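Does the neat drawer really save you anything?
7/23/19

My sister-in-law has been to a talk. It was given by Maureen Whiteley, who folds clothes for a living, or at any rate talks about folding them, and it was held above the Feller shop in Ternville at a price I won't repeat. She came home with a booklet of 40 pages and the news that I have been putting T-shirts away wrong for my entire adult life.

The Whiteley way, as far as I can make out, goes like this. Shirt flat, front down. Take it by the shoulders and pull it straight. Smooth from the middle outwards. Sides in, sleeves back, then fold up from the hem until you have a packet that stands on its own edge in the drawer. The booklet promises that a drawer done like this holds more, creases less and saves you "whole mornings" over a year. 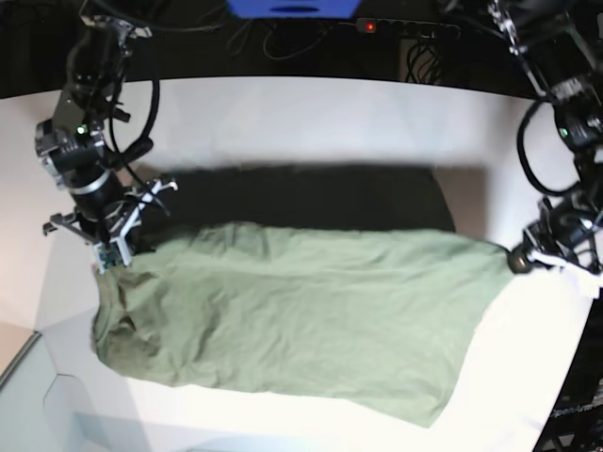

I distrust "whole mornings". I have 3 drawers of tops and I have never lost a morning to any of them. What I lose is the two minutes hunting for the grey one with the decent neck, and I'd lose those anyway, seeing as it's usually in the wash.

Still, I gave it a fortnight. The standing up part does work, I'll grant her that, so long as the drawer is full. Take four shirts out and the rest lie down like drunks. The booklet's answer is a set of Ehlers drawer dividers, and you may draw your own conclusions about who was selling those at the back of the room.

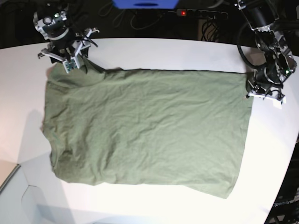 Creases are where I really part company with the booklet. Smoothing by hand is supposed to do the job of an iron if you are patient, and I don't believe it for thin cotton. The sage green T-shirt is laid out flat on a good clear stretch of white table, and there are still shallow wrinkles running across the body and a bunched-up bit down the left side. Fold that into a packet and you have put the wrinkles away tidily. Thicker stuff comes out better. My old Zandolthorpe rugby top would look the same if you kept it in a bucket.

What I've kept is the pulling straight by the shoulders, which takes no time and does give you a squarer start. The standing packets lasted until the second Sunday. The bottom drawer has gone back to piles, and the booklet is under the short leg of the bathroom cabinet.

My sister-in-law has signed up for the February one, on towels.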